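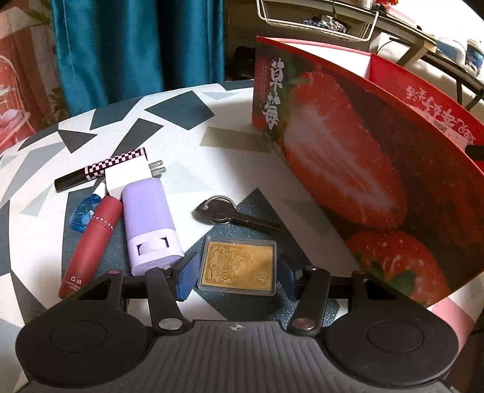 Unit 6: Small things and the one-box method
Home Order, evening course, Lanunero Adult School
Handout prepared by Noémi Fülöp

What we mean by small things

In this unit we work with objects that fit inside a closed hand. Lipsticks, sticks, clips, chargers, tubes, little keepsakes. They do not have a natural place in the home, so they travel from one surface to another. In the last unit we sorted paper, and paper is easier in one way: it is flat and it can stand in a folder. A lipstick rolls.

Please notice that value and size are different questions. A small gold bar in its clear plastic case may lie beside a brick-red lipstick and a lavender stick, and to the eye they are all the same kind of thing. For the sorting they are not. The gold bar is a keepsake. The other two belong to daily care.

Words for this unit

Surface: any flat place where things are put down. The table, the shelf, the ironing board.
Cluster: several small things which lie together without a decision.
Keepsake: a thing we hold for its meaning or its value.
Holding box: a box with open top where the cluster waits until it is sorted.

The one-box method

1. Choose one surface. Do not begin a second one on the same evening.
2. Take a box that you already have. A gift box with stiff walls is good. Do not buy anything for this exercise.
3. Open the flaps fully, so that both hands can enter.
4. Take out the keepsakes first and put them in their own place.
5. Move the remaining things into the box one by one, with the caps closed. Lay the long ones down and put flat cases at the bottom.
6. Leave the box open until the sorting is done — a closed box is forgotten very quickly.

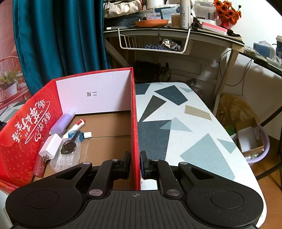 The mixture inside the box does not matter at this stage. A USB charger can lie next to a cosmetic tube, and a ring holder can lie over a clear plastic box. Many students want to sort already while they are moving the things, and then the work stops in the middle. First move, then sort.

For the sorting we use the Wemuvell sheet from Unit 4, with its columns "daily", "sometimes" and "keepsake". Write each object in one column only. If you cannot decide, write it under "sometimes" and continue.

Common difficulties

Soft surfaces. A padded cover, as on an ironing board, lets light objects tip over. Put the box beside you on something firm if you can.

Translucent objects. They are easy to miss on a patterned cloth. Pass your hand slowly over the surface before you say that it is finished.

Homework

Do one surface at home, maximum 14 minutes. Bring the completed sheet on Sat 13 August. Those who missed the paper unit can borrow the Ustness folder from me, but please return it the same day.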